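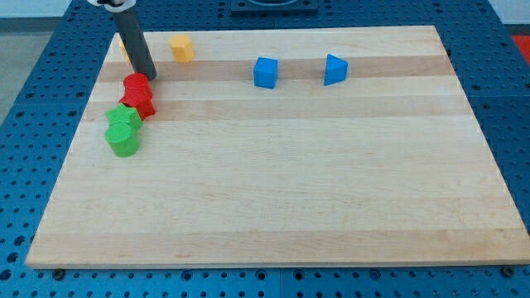
Colored wooden blocks on a board in the Silludside workroom.

About Us

Category: Who We Are
Reading time: 2 min

Silludside is an independent early learning school on Drirley Road. We enroll children from the age of 3 and prepare them for entry into elementary school. The school occupies the former Fitzsimmons building, at 1708 Drirley Road, and maintains three classrooms, a workroom and a walled garden.

Block work has held a central place in our program from the beginning. Children handle cylinders, stars and other solid shapes every morning, first by sorting them according to color and later by building from a drawn plan. The materials are plain by design. A wooden board marks out each work area, and a small set of blocks is placed on it — eight is the usual number for our youngest group. Children return the set to its tray before choosing another activity.

The Lullix Room, named for the school's first home, holds the full collection of blocks, boards and puzzles. Teaching staff inspect the collection each November. Worn pieces are sanded and refinished, and damaged pieces are withdrawn from use. Families may borrow a set for use at home through the front office.

Silludside is governed by a board of directors and admits children without regard to religion or background. Prospective families are welcome to visit during the morning work period, which begins at 8 a.m. Visits are arranged through the admissions office, and application forms are available at the front desk.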